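Why do some trousers have a stretchy waist?

Have you ever pulled on a pair of pants in a terrible hurry, with the bus almost at the corner and one shoe still missing? If they had a stretchy waist you probably managed it. If they had a zip and a button and a belt, well, you might still be hopping about the hallway now!

Today we're going to find out what is hiding inside that stretchy bit, and then how to fold a pair so they behave themselves in the drawer.

What is elastic?

Elastic is a band that can be pulled longer and then goes back to the size it was before. Inside the band are thin strands of rubber, or something very like rubber, and wrapped around them are ordinary threads so that it feels soft and doesn't pinch your tummy. Pull it and the strands get long and skinny. Let go and they spring back again — ping!

Cloth on its own usually can't do this. Cotton stretches a tiny bit and then it says no thank you, that's quite enough. So the person making the pants cuts the waist much too wide, wide enough to go over your hips, and sews it to a piece of elastic that is shorter. When the elastic shrinks back, all that extra cloth has to go somewhere, and it bunches up into lots of little folds. We call this gathering. When there are rows and rows of it, close together, it has a lovely name: shirring. (Say it out loud. It sounds a bit like somebody stirring soup.)

Perihan Kılıçarslan, who taught me to sew when I was 11, used to let me pull the threads on her gathers, and I thought it was the best job in the whole house.

Why are they tricky to fold?

Flat cloth is easy to fold because it lies down and stays put. A gathered waist is bumpy and springy, and it would much prefer to be somewhere else. The trick is to do the legs first and leave the waist until it has settled. Lay the pants on a table, put one leg on top of the other, and smooth them from the middle outwards with your flat hand. Don't tug at the waist to make it wide, as it will only jump back the moment you let go. 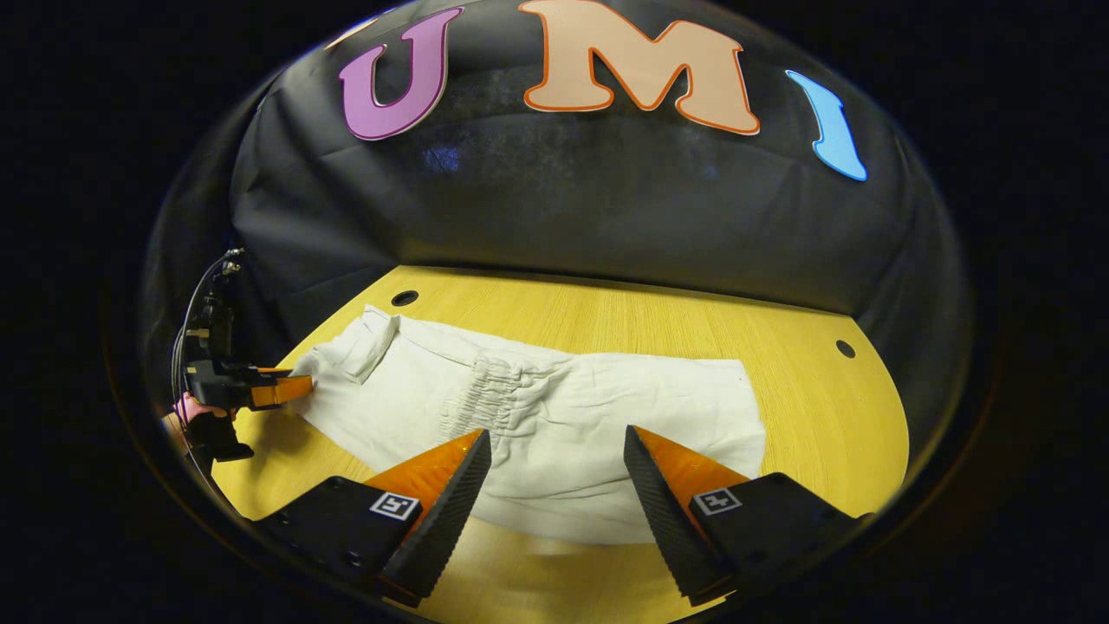 Gathers make their own pattern, and once you know what to look for you'll start spotting them everywhere, on sleeves and pillowcases and even shower caps. On these white pants the waistband is all tight little up-and-down ridges, while the rest of the cloth has only soft, lazy creases. There's a pocket flap, too, and a flap like that is worth smoothing flat with a finger before you make your last fold.

Now try it yourself. Find something stretchy in your own drawer, ask if you may borrow a ruler, and measure the waist when it is resting and again when it is pulled out. How much bigger did it get?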